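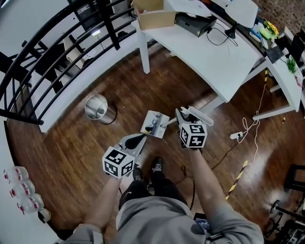

The ferry to Drutgate had stopped running by the time Austra Jaunzems got to the landing, so she sat down on her suitcase and waited for someone to tell her what to do. A man was coiling rope at the end of the dock. He kept at it until he had finished, then walked up and looked at the suitcase.

"Next one's at six in the morning," he said.

"The schedule says there's one at nine tonight."

"That's the summer schedule."

She had it folded in her coat pocket. She took it out and turned it over, and there in small print on the back it said May through Labor Day. She put it away again.

The man's name was Tanner Vachon. He ran the fuel pump and the bait counter, and in the winter he plowed the lot. He asked if she was the sister. She said she was.

"I figured," he said. "You stand like him."

Her brother Rudo had lived on Drutgate for eleven years and in that time she had visited once, for two days, during which it rained. He wrote to her every few months. The letters were mostly about the boat. It was a wooden boat called the Hekura, thirty-one feet long, and he had bought it for 3000 dollars from a widow who wanted it gone before the snow. Every letter said it would be in the water next summer.

Now Rudo was dead, of his heart, at fifty-eight, and the boat was hers. So was the house, but the house was small and already had a buyer. The boat was the problem. The lawyer had used that word on the phone.

"You can't sleep out here," Tanner said. "There's a cot in the back of the shop. It's not much. There's a heater."

She said she would be fine in the waiting room. He said the waiting room got locked at eight. So she took the cot.

The back of the shop smelled like gasoline and coffee. He gave her a can of soup and a spoon and showed her how the heater worked, which involved kicking it. Then he pulled a crate over and sat down on it, and she understood that he had something to say.

"I've got some of his things," he said. "I was holding them for him. I don't know if you want them."

He brought out a cardboard box. There were bronze screws in it, sorted into baby food jars, and a plane with a worn handle, and a spiral notebook. On the cover Rudo had written HEKURA and nothing else.

She opened it. The first page was a list of planks that needed replacing. So was the second page. After that came columns of hours, with a date by each one and a note about what had been done. Scraped port side, four hours. Steamed two ribs, broke one. Vidmar came by with the good clamps. Steamed rib again, held. It went on like that for most of the notebook. At the bottom of every page he had carried the total forward, and the last total was 1418.

"Who's Vidmar?" she asked.

"Guy from the north end. He built boats before his hands went bad. He'd sit in a chair and tell Rudo what he was doing wrong." Tanner rubbed his jaw. "They were out there pretty much every day it wasn't freezing. I went over some weekends. I'm no good at it but I can hold the other end of a board."

"He never said anybody helped him."

"No?"

"He just wrote about the boat."

She turned to the last entry. October 13, 2021. It said, Second coat on the hull. Need some 200 feet of line. Ask Tanner. Under that he had started to write her name and the beginning of what might have been a phone number, or a measurement.

"Did he ask you?" she said. "About the line?"

"He did. It's on the boat. I took it over that same week." He stood up and put the crate back against the wall. "What are you going to do with her?"

"The lawyer knows somebody who'll haul it off for nothing if I sign."

"Haul it off where?"

"I didn't ask."

Tanner nodded as if that was a reasonable answer. He told her the light switch was by the door and that the dog next door would bark once at midnight and then quit. Then he went home.

She ate the soup. She lay on the cot in her coat and read the notebook from the front, all of it, even the planks. Around the middle there was an entry that said only, Too windy. Sat in her anyway – Vidmar asleep. She read that one a few times. The dog barked at midnight and quit.

At five-thirty Tanner came in with two cups of coffee. It was still dark and there was frost on the dock. He carried the box down to the ferry for her and set it on the bench, and she held the notebook under her arm.

"Somebody should tell Vidmar I'm coming," she said. "I'd like him to show me what's left to do."

"He knows," Tanner said. "I called him last night. He'll be in the shed already, he gets up at four." He stepped back onto the dock and took hold of the rope. "Tell him he's still got my drill."

The engine started. She found a seat out of the wind and opened the notebook to the first blank page, then went through her pockets for a pen.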